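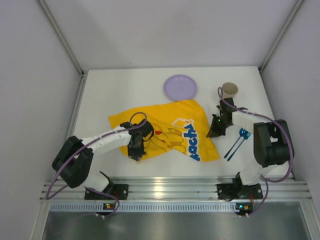 Figure 6. Table-clearing set laid out, both arms over the work surface.

6. Getting the two-arm cell ready for a cloth and tableware run

You've bolted, wired and powered the Galtura cell, so this is where it gets fun! Section 6 takes you from a bare tabletop to a first practice run with soft and hard objects together. Set aside 30 minutes the first time. After a few rounds you'll fly through it.

Before you start
Sections 4 and 5 must be done, with both bases tight on the front rail and both arms homed. Have a soft dry brush, the 4 mm hex key and the object set within reach.

CAUTION: Keep hands, sleeves and long hair away from the arms whenever motor power is on. Press the stop button before you reach over the walls or across the rail, even to nudge a spoon.

6.1 Check the rail and bases
1. Press the stop button and wait for the arms to settle on their rests.
2. Push each black base sideways with your palm. If it moves at all, go back to step 4.3 and tighten it again.
3. Brush out the grooves of the aluminum rail and the slots of the vent strip below it. Crumbs love both places.
4. Look at the two small boards under the rail. Reseat any plug that isn't fully home.

6.2 Dress the cables
1. Follow the purple cable on each arm from the gripper back past the elbow and base. It should lie along the forearm with a generous loop near the gripper.
2. Turn the wrist by hand through its full travel, both ways. The loop should open and close without pulling tight.
3. Check that neither cable can catch on the elbow or drop between the base and the rail.

Note: A bigger loop is nearly always better than a smaller one. Dalibor Havlíček ran our test cell through 1,000 wrist turns with the generous loop and had no cable faults – lovely result, and we've used that routing ever since.

6.3 Lay out the objects
1. Wipe the white tabletop and let it dry.
2. Set the plate toward the back, face up.
3. Stand the paper cup near the back right corner, open end up.
4. Drop the cloth in the middle and leave it crumpled. Go ahead and be messy! A cloth with folds gives the gripper something to pinch, and every drop gives you a fresh shape to work on.
5. Put the fork and spoon to the right of the cloth, straight on the table. They may touch each other.

Note: Any light cotton cloth will do. Printed ones are great, as you can tell at a glance which way up the fabric has landed.

6.4 First slow run
1. Release the stop button and set speed to 17 percent.
2. Bring the left gripper over the cloth, fingertips down. Lower it until the tips just meet the fabric, close, and lift.
3. Bring the right gripper toward the cup. Approach from the side at low force, as paper dents easily.
4. Park the right arm before you send the left one across the middle of the table.
5. Repeat until you get five clean lifts in a row, then raise the speed in small steps. Don't go above 95 percent with the cloth in play.

If the cloth slips out, check the fingertip pads for lint and clean them as shown in 8.2. If an elbow knocks a wall, run the homing routine again before changing anything else.

Log sheets for this section are in Appendix C.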